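Changing the bed in a small room goes faster if you clear the mattress first. Strip the pillowcases, then the sheet, and carry it all out in one load.

Start the fitted sheet at the headboard corners. Pull each corner well under the mattress, then work down to the foot. Smooth creases from the middle toward the sides with a flat hand. Leave the pillows at the foot until the top end is done. 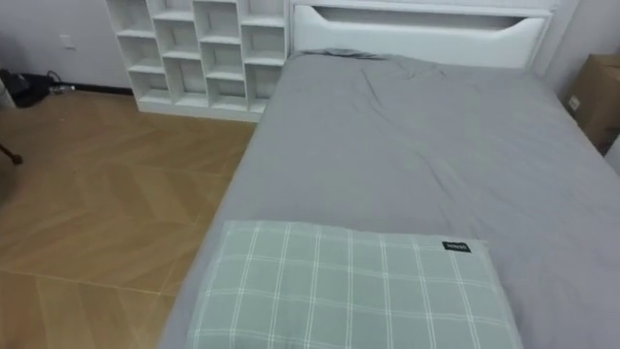

How often should a fitted sheet be washed?

Once a week suits most people. In hot weather, go to every four or five days. Ours go in at 40 degrees Celsius with half the usual detergent.

Plaid pillowcases show a crooked fit more than plain ones do. Line up the pattern with the seam before you shake the pillow down, and tuck any sewn-in label to the side you won't sleep on. Stack the pillows while you finish the sheet — they hold their shape better flat than leaning on a wall.

If clothes hang near the bed, push them along the rail before you shake anything out. Dust settles on shoulders and collars first.

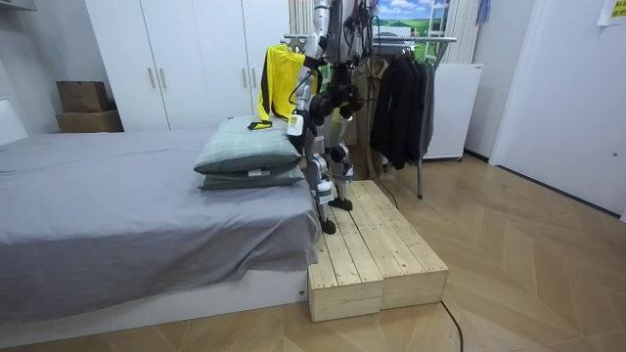
Long sleeves are the worst for this, so button or fold them in if the rail is close. A gap of 9 inches between clothes and mattress is enough. Vacuum the floor last, with the narrow nozzle along the bed base.

Mudassar Warraich, July 2025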